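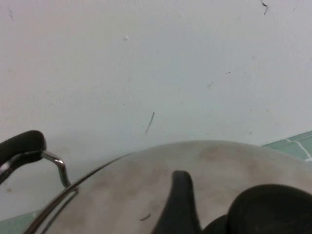

Shared Kitchen: Frequently Asked Questions
Dullham House Residents' Services

Who may use the large stainless steel pot?
Any resident may use it for group meals. Groups of more than 6 should reserve the kitchen with Akua Darko at the front office. Reservations are limited to 2 hours in the evening.

Must the lid stay on during cooking?
Residents are asked to keep the lid on while water is coming to a boil. Lift it with a dry cloth or oven mitt, and tilt it away from the face so that steam escapes toward the wall.

How should the lid be cleaned?
Wash it by hand with dish soap and a soft sponge. Steel wool and scouring powder are not permitted -- they scratch the surface. Dry the lid before returning it to the shelf.

May a hot lid be set down on the green tiles?
Please use one of the trivets from the drawer. Repairs to cracked tile or grout are charged to the group that reserved the kitchen.

There are small marks on the wall. Should I report them?
Minor specks and scuffs do not need to be reported. Residents should not paint or fill the wall themselves. Grease, damp patches, or loose paint should be reported to Edem Kyei in Room 108.

When will the kitchen be repainted?
Painting is planned for December. The kitchen will be closed during the work -- notices will be posted on the door beforehand.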